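Brotine

Home
What We Do
About Us
House Rules
Work With Us
Contact

About Us

Brotine writes rules for people who teach robots to use their hands. It is a narrow line of work and it doesn't make us popular at parties, but somebody has to decide how many times you may pick up a teaspoon before you are made to go and stand outside, and in Vernamport that somebody is us.

We started in a rented room above a tile shop with 3 people, one long table and an argument. The argument was over whether a recording in which the operator sneezes is a good recording. (It is, if the hands stayed on task. Rule 9.) Fotis Xenos took one side, Catarina Antunes took the other, and by the end of that week they had filled most of a notebook with the reasons each of them was right. The notebook became the first edition of our handbook. The tile shop is still downstairs and still cuts tile during our afternoon sessions.

Today we run our own recording floor, audit other people's, and publish the Brotine Handbook for Handheld Demonstration, now in its seventh edition. It has 82 rules. The sixth edition had 165, and clients told us with great courtesy that they had stopped reading at 20.

What we do

Most of our work falls into three kinds, and most clients end up wanting the one they didn't ask for.

Session audits. We come to your site, sit in a corner and watch your operators record. We look at tables, grippers, breaks, lighting, naming, storage and who gets to say stop. You get a written report within 7 working days. It will be longer than you hoped. The findings are sorted by how much trouble they will cause you, with the embarrassing ones at the back where your boss may not reach them.

Operator training. Two days, small groups. Day one is posture, grip, pace and consent. Day two is spent recording, watching the recordings back and going a bit quiet. People are always surprised by how fast they move when they think they are moving slowly.

Rule writing. If your team already has habits that work, we write them down in words a new hire can follow on a Monday-morning brain. If your team has habits that don't work, we write those down too, in a separate document, and invoice for it.

Why rules at all

A robot that learns from demonstrations learns whatever was demonstrated. If your operators grab a vase by the rim because it's the end of the shift and the rim is closer, you will one day own a machine that grabs vases by the rim with total confidence. The cheapest place to fix this is at the table, before anyone presses record. The next cheapest place is quite a lot more expensive.

There is also the matter of the people. Handheld work looks easy because the objects are light. Do it for a full day with your elbows out and you will have opinions about it by evening. A good third of our handbook has nothing to do with data and is concerned with shoulders.

We are fond of standards in general, and we read the published ones so our clients can say they have. Our handbook doesn't replace any law, safety standard or instruction from the maker of your equipment. Where we disagree with one of those, they win and we sulk.

Who we are

Fotis Xenos, co-founder, rules. Fotis spent years in packaging lines before this and still can't walk past a conveyor without checking for the stop button. He drafts every new rule, and he is the reason no rule may be longer than two sentences. He is also the reason several of them contain a semicolon.

Catarina Antunes, co-founder, floor. Catarina runs the recording floor and trains the operators. She holds the right to strike out any rule that can't be followed by a tired person, and she used it on half of the sixth edition. She would like it known that the teaspoon limit was her idea.

The rest of us are operators, reviewers and one bookkeeper who has asked to be left off the website. Every reviewer records for part of each week. We found early on that people who only review become very strict about things that are very hard to do.

Lala

Lala is our logging tool. It keeps the session sheet, the operator's breaks and the reason any take was thrown out. It began life as a spreadsheet with feelings (the original column headings were "fine," "less fine" and "no") and has since grown up a little. Clients may use it or not. Most ask for it after their second week with paper.

Lala will not let you close a session without a line on what went wrong. You may write "nothing." Catarina reads those first.

Furukawa

The Furukawa room is our biggest recording space, named after the street the building used to be entered from before the door was moved. Visitors with old maps still turn up at the wall. Give us a call and we'll come round and collect you.

The short version of the house rules

The full handbook goes to clients and to anyone who asks nicely. These are the ones we would keep if we had to fit them on a door.

1. One task, one object to start with. Get it right with a single thing on the table before you bring out the clutter. Clutter is its own session and has its own sheet.

2. Keep the markers clean and in view. The black-and-white squares on the grippers are how position gets worked out. Wipe them at the start of every session, don't put tape over them, and don't hold the gripper by them, however comfortable that may be.

3. Start with the jaws open, pointed at the object, and pause. Count of two. The pause feels silly and saves more takes than any other rule we have.

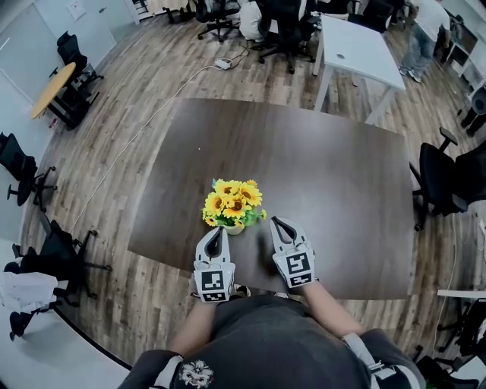
4. Soft and leafy things get a slow approach. Petals and leaves bend, so come in toward the pot or the stem, as the task sheet says. Artificial flowers are allowed and encouraged, as they don't wilt between takes or make the reviewer sneeze.

5. Cables belong along a wall or under a cover. We have written this rule seven different ways. It remains the rule most often found in our own audit of ourselves, and we publish that finding every year in May so that clients can enjoy it.

6. Chairs go in before you record. An operator who steps back should meet floor. See also our remarks on rule 5.

7. Anyone may call stop. The operator, the reviewer, the person who came in looking for the stapler. A stopped take is never held against whoever stopped it.

8. Ask before you record people. Colleagues walk through rooms, and they own their faces. They get told in advance, they can say no, and a no is honored by moving the session and not the colleague.

9. Sneezes are fine. See above, at length.

10. Bad takes are kept and labeled. Throwing them out makes the numbers prettier and the next team dumber. Write the reason in plain words. "Dropped it" is an excellent reason.

How the rules get changed

Anyone on the floor can propose a change, and so can clients. A proposal needs one example of the old rule failing and one try at the new wording. We run both versions side by side on the floor, argue, and put the result in the change log with the name of whoever lost. Fotis leads that table comfortably.

The current handbook took effect on June 14, 2025. Clients on an older edition can stay with it until their next audit, when we will bring it up in the first five minutes.

What we won't do

We don't certify robots. We certify that a session was run by our rules on the day we were there, and the certificate says so in the same size type as everything else. We don't audit sites we have trained until a full season has passed, since marking your own homework is frowned on by rule 61. We don't write rules meant to be shown to inspectors and then put in a drawer. We have been asked. The drawer was described to us in some detail.

Visiting

We are in Vernamport, above the tile shop, second door, and up the stairs that look like they belong to someone else. Visitors are welcome on the floor by appointment. Wear closed shoes, leave your coffee on the shelf outside, and expect to be handed a gripper. If you pick up the teaspoon, we will be counting.

Work With Us | Request the Handbook | Change Log | Contact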